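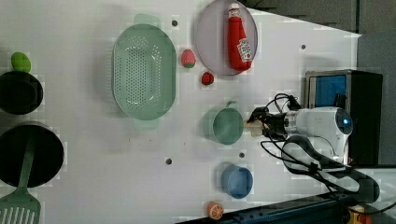 Learning Center > Young Readers > Around the House > Kitchen Things

Search articles Go

Why Does a Colander Have Holes? A Young Reader's Guide to Kitchen Things

31 shares 4 comments

Every object in a kitchen has a shape, and the shape usually tells you what the object is for. The education department of the Villavow Museum of Household Life has prepared this guide for readers who would like to know more about the things they see at mealtimes.

The colander

A colander is a bowl with many small holes. The word comes from an old Latin word that means "to strain." To strain something is to separate the liquid from the solid pieces. When cooked noodles are poured into a colander, the water runs out through the holes and the noodles stay behind.

The holes must be the right size. If they were too big, peas would fall into the sink. If they were too tiny, the water would drain very slowly. The green colander with this guide is a long oval, and its holes are in rows. It has a flat handle at each end, so that a person can hold it with both hands.

The slotted spatula

The slots in a spatula do a job much like the holes in a colander. When a cook lifts food from a pan, oil or water drips down through the slots. The long handle keeps the cook's hand away from the heat.

The pan and the pot

A frying pan is wide and has low sides. Steam can escape easily, and food that touches the bottom becomes brown and crisp. A pot has taller sides and holds more liquid, which makes it a good choice for soup. Many pans and pots are black, but they may also be silver, blue or red.

Pans and pots stay hot after the stove has been turned off. Children should ask an adult before touching one.

The cup and the plate

A cup must hold a drink without spilling, so its sides go up. A plate is nearly flat, and a fork can reach the food from any direction. Some cups have a handle — the green one does — and a handle stays cooler than the sides when the drink inside is hot.

In our collection there is a plain white cup marked 1828 on the bottom. It was found in a farmhouse near Skummont. Although it is very old, any child today would know how to use it.

The squeeze bottle

Ketchup is thick. In a stiff bottle it moves slowly and may not come out at all until the bottle is tapped. The sides of a squeeze bottle bend when they are pressed. Pressing makes the space inside smaller, and the ketchup is pushed out through the opening in the cap.

Toy food

Strawberries, a lime and a slice of orange are on the table too, but they are toys. Toy fruit does not spoil, and it may be used again and again for sorting, counting and pretend cooking. Look at the two strawberries. One is larger and more pink, and the other is smaller and bright red. Real strawberries also differ in size and color, even when they grow on the same plant.

Toy food should never be put in the mouth. Please keep it apart from real food when you are helping in the kitchen.

Something to try at home

Ask an adult to help you. You will need a colander, a large bowl, a cup of water and 40 dry beans.

1. Put the beans and the water into the bowl.
2. Hold the colander over the sink.
3. Let the adult pour everything slowly into the colander.
4. Count the beans that are left. Did any slip through?

Try the same activity with dry rice, and write down what is different.

Words to know

Strain: to separate a liquid from solid pieces.
Slot: a long, narrow opening.
Solid: something that keeps its own shape, such as a bean or a spoon.

Classes that visit the museum may handle kitchen objects in the Rosa Room. Teachers are asked to reserve a place before February.

Share this article 4 comments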